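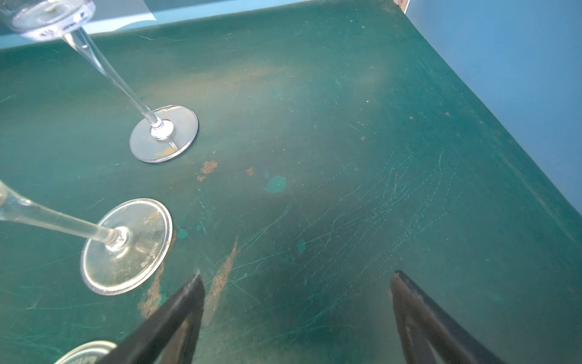 Since the publication of my previous entry on household inheritance, several readers have written to ask how a family should divide the contents of a home when no instructions have been left. The legal position differs from state to state and is best explained by an attorney. The present entry concerns the ordinary items that seldom appear in a will: the glassware, the linens, the letters, the kitchen table.

My own experience comes from the settlement of the house at Ovstead, which belonged to my late aunt, Ute Oltmanns. She lived there for most of her adult life and discarded very little. The estate passed in equal shares to 3 relatives: my cousin Timo Frerichs, his half-brother Gøran Haugland, and me. The financial portion was settled by April. The contents of the house took considerably longer.

## Preparing the inventory

We began with a written inventory, prepared room by room. The completed list ran to 2,088 entries. Mr. Haugland had estimated 2,000 before we started and has mentioned the accuracy of this estimate on more than one occasion.

An inventory of this length is not necessary in every case. Spoons may be listed as a set. Books may be listed by the shelf, with separate entries for inscribed or valuable copies. We listed every book individually, and I would not do so again. The exercise did, however, bring to light two items that would otherwise have been missed – a christening record folded inside an atlas, and a bundle of receipts from Skultton, where my grandparents kept a shop before the family moved inland.

Each entry should state the room, a short description, and the condition. It should not state who is believed to want the item. We included such a column in our first draft and removed it after one evening of correspondence.

## The order of selection

The method we adopted is a common one. Lots are drawn to establish an order, each party selects one item, and the order is then reversed for the following round. Selections are recorded at once and are final unless both parties to an exchange agree in writing.

We held 21 rounds. After that point the remaining items were of limited interest to anyone, and we divided them by general discussion over a single weekend. Items that none of us wished to keep were offered to neighbors, then to the charity shop in Vomska, and then to the town's disposal service.

It is advisable to settle in advance what constitutes one item. A dinner service is plainly one item. A chess set and the table on which it has always stood are less plain, and we spent the better part of a morning on that question. Mr. Frerichs eventually received both, in return for which he gave up his next selection.

## Valuation

Families are often advised to have everything appraised. In our case this was done only for the clock, two paintings, and the piano. The appraiser, Innes Matheson, was candid that the piano would cost more to move than it would bring at sale. It is now in the parish hall, where I understand it is used on Sundays and has been tuned.

For all other items we did not assign a value. Household goods bring low prices at present, particularly large dark furniture, and a formal figure tends to disappoint the person who receives the item without assisting anyone else.

## Papers and photographs

Letters and photographs were excluded from the selection process. They were stored together in my home and scanned over the following winter, and each household received a full set of copies. The originals remain with me under a short signed agreement, a template for which was kindly supplied by my former colleague Cheuk-hei Tsai. I am willing to share the wording with readers who request it through the contact page.

A number of the photographs remain unidentified. Anyone with a connection to the Sperling branch of the family, in particular those who attended the summer gatherings at the lake house, is invited to write to me. I would be especially grateful for the name of the woman in the striped coat who stands beside my grandmother in nearly every group portrait.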